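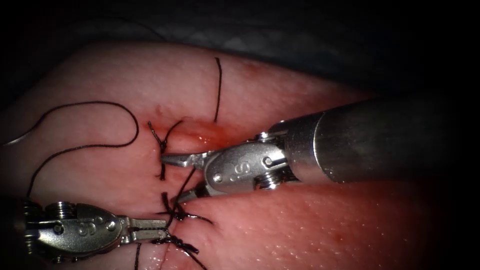
pale_lantern

My stitches become loose after I tie the knot

Stitching and knots — 3152 views

Good evening to all. I am in the first year of a veterinary course in Stukley and I practise simple interrupted stitches at home in the evenings, on a pad and sometimes on a banana skin. The first throw lies flat and the edges meet nicely. Then I prepare the second throw, and in this small time the first one opens again. If I pull harder, the edges roll inwards and the line looks ugly. I use a nylon thread from Bovell, quite thick and very springy. Is the fault in my hands or in the thread? The next practical is in November and I would like to arrive there with better knots.

Grallell Reader

It is a little of both, I think. Nylon has memory, so it wants to return to the shape it had in the packet. Stretch it gently between your fingers before you begin. For the first throw, wrap the thread twice around the needle holder instead of once, lay it flat, and do not lift your hands while you prepare the next one. Most beginners lift. The second throw is a single wrap and it must go in the opposite direction, otherwise you make a granny knot and it slides.

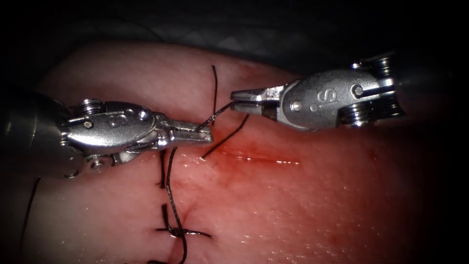

Two instruments over the pad, tips nearly meeting.

About the edges rolling in: your needle probably enters too flat. Let it enter at a right angle to the surface and turn your wrist. Take the same distance on both sides. I spoiled many pads before I understood this — my teacher in Rusu used to draw small dots with a pen where the needle should go in and come out, and I still do it when I am tired.

mild_weather

buy thinner thread, the thick one is horrible for everybody

pale_lantern

Thank you both. The double wrap holds much better already. I will try the dots tomorrow, and ask in the shop for a thinner thread.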